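Help Desk > Water Coolers & Dispensers

Riis countertop dispenser stops mid-pour (still open)

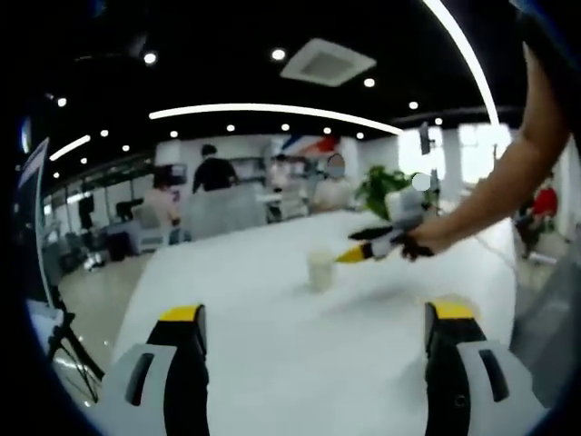
Okay, me again! My Riis keeps quitting partway through a pour, and I've been through the whole Clurkstead reset guide (twice, ugh). New Karkora filter went in back in March, rated for 2,000 pours, and the counter says 472, so I doubt it's clogged. I've been testing with a small cup, the milky see-through plastic kind that's narrower at the bottom, and even that won't fill in one go. Error 6 blinks, then it hums and sulks.

Tried so far: unplugged it overnight, reseated the tank, swapped the hose for a Sisex one. Same thing. Is error 6 the pump or the float switch?

Contact Support | Back to top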